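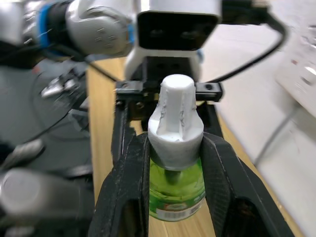

Unit 4: Glass Packaging and Product Shelf Life

Reltmont School of Food Studies
Course handout, prepared by Ji-hoon Pyo

Purpose of the unit

Students will learn how the choice of container affects the quality of bottled foods. The unit covers color, closure, and storage temperature. Reading for the unit is chapter 3 of the course text.

Color of glass

Light can change the flavor of oils, juices, and beer. Clear glass gives little protection. Green glass blocks part of the light, and brown glass blocks more of it. A product sold in clear glass should be kept in a carton or a dark cupboard.

Closures

A closure must keep air out and hold its seal during transport. Plastic caps are light and do not rust. Metal caps stand up better to hot filling. The liner inside the cap must suit the contents, as some oils soften certain liners over time.

Storage

Bottled oils keep best in a cool, dark place. Heat speeds up the reaction between oil and oxygen, even when the bottle has not been opened.

Assignment

Write a report of 400 words comparing two containers for the same product. State the product, the closure, and the expected storage conditions. Reports are due at the start of the April review session.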